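Skirent Linen Services, Plukumstead site
Joint Working Group on Automation
Minutes of the May meeting, held in the upstairs training room, 10.00

Present: site management (2), finishing floor representatives, maintenance, health and safety, Auer (supplier)
Apologies: night shift representative

1. Minutes of the last meeting
Agreed, with one correction. Item 4 should read "sorting line", not "folding line".

2. Matters arising
The noise reading at the infeed has been repeated with both dryers running. Result within the site limit. Closed.
Lockers for the day shift remain outstanding. Balley site has spare units and will be asked to release them.

3. Folding line
Auer reported that the folding cell will take flat towels only in the first stage. Coloured and mixed items stay on the manual benches. Floor representatives asked how many bench posts this leaves. Management stated 9 posts on days, against 10 at present, with the tenth moving to infeed and inspection at the same grade. Representatives asked for the grade to be confirmed in writing before the change of rota.
Maintenance noted that first-line faults will fall to the shift fitter. Two fitters have had the Auer course – cover for leave is not yet in place.

4. Demonstration work
Staff from the benches are doing handling tasks with hand-held grippers, for use in teaching the cell. Representatives raised the following:
Turns are too long. Wrist ache was reported after some 10 minutes of steady use. Agreed that turns be shortened and logged.
Time spent on this work is to be paid at the normal bench rate, with piece bonus made up to the monthly average.
Recordings are to be used for teaching the cell and not for judging individual speed. Management agreed. Wording to be added to the site notice.

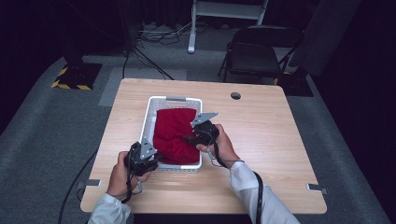
Fig. 1. Handling task with two hand-held grippers, red cloth in basket.

Health and safety asked that cable runs be included in the weekly floor check.

5. Any other business
The Balley group has asked for a copy of these minutes. Agreed.

Actions
Management: grade letter; notice wording; lockers.
Maintenance: leave cover for fitters.
Auer: revised turn times and log sheet.

Next meeting: June, 10.00, same room.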